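Stop tuning the planner. Fix the logs.
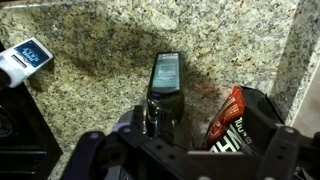 Wrist camera view, handheld device in the gripper, over a granite counter.

Quick one, writing this on a Saturday with a build running.

Every team I talk to wants a better planner. Smoother paths, faster replans, some new cost term. Fine. We did that too, most of a winter, on the Kanari stack. Tuned it till everybody was sick of it. Then in June we finally sat down and read our failures. 146 of them, by hand, one at a time. Awful job. Do it anyway.

Seven were the planner. Seven!

The rest was boring stuff. Stale transforms. A perception node publishing a pose with last second's timestamp. Grip state that said "closed" and nothing else, so the controller had no idea if it held something or just air. Two config files that disagreed and no warning anywhere.

And look at what perception has to eat in a normal kitchen. Speckled stone, glossy black plastic, a crinkled snack bag, the arm's own shadow across half the counter. No depth filter I've used likes shiny black. A shadow edge on granite can look a lot like an object if your threshold is off by a hair. You can't plan your way out of a bad pose. The planner will take you to the wrong place, very smoothly.

So where should the hours go? Tooling. Replay, first. If I can't take a failed run and step thru it with the exact frames and exact messages, I'm guessing. We moved to Cilier for replay and I have complaints (the timeline view is slow, search is bad) but it beats grepping text files at midnight.

Second, one clock. Please. Third, make the grip state a real message, with width and effort and a time on it. That took us an afternoon. An afternoon, after a winter of cost terms.

People push back that tooling doesnt demo well. True. The Travlow folks told me they'd never get budget for a log viewer. Ask for it as part of the planner work then, I don't care what the line item says.

Pull your last 100 failures before you touch another weight. Read them all, even the dull ones.

Ok, build's done. Failed. Going to go read the log.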